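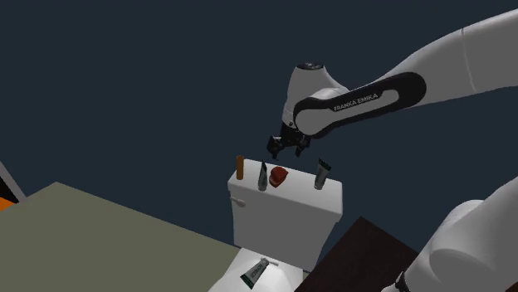
Pronavow bathroom tidying package: questions we keep getting

Reviewed by Marisol Arango

What do you get for the money?
A license for the Pronavow simulator, a set of bathroom scenes and a control policy already trained to pick up toiletries and put them away. The arm in the scenes is a Franka Emika with a two-finger gripper. You don't get an arm. Three readers have written to me thinking they would.

Does it work?
In simulation, fairly often. The vendor, Tromport, says the policy finished 333 of 364 test runs. I asked which objects and which starting positions those covered and was sent the same brochure again.

Why so much fuss over tubes?
They're awkward. A tube standing on its cap on a tank lid is easy to knock over, and one lying flat on the seat cover needs a different grasp. Cylinders are simpler. If a demo only shows you cylinders, ask for the other thing.

Will it run on my real arm?
Tromport says yes, "with tuning." I'd want to know who does the tuning and who pays. The simulated scenes have plain backgrounds and tidy lighting. Your bathroom has a mirror, a towel and a bath mat.

How long does setup take?
The manual says 15 minutes. It took me over 4 hours, most of it on one missing driver. Support answered on Thursday and was polite.

Can I add my own objects?
Yes, if you have 3D models of them. The import tool rejected two of mine and didn't say why.

Is it better than Jincombe's kit?
Jincombe has fewer scenes and a clearer manual. Pronavow looks nicer. I haven't seen a fair side-by-side test and I don't trust the one on Tromport's site – they ran it themselves.

What about the Mnguni add-on?
It adds kitchen scenes. I haven't tried it, and the refund terms are vague enough that I'd get them in writing first.

Should I buy it?
For a class or a research group that already has simulation people, maybe. For cleaning a bathroom, no. Ask for the trial license, and load your own objects before it runs out.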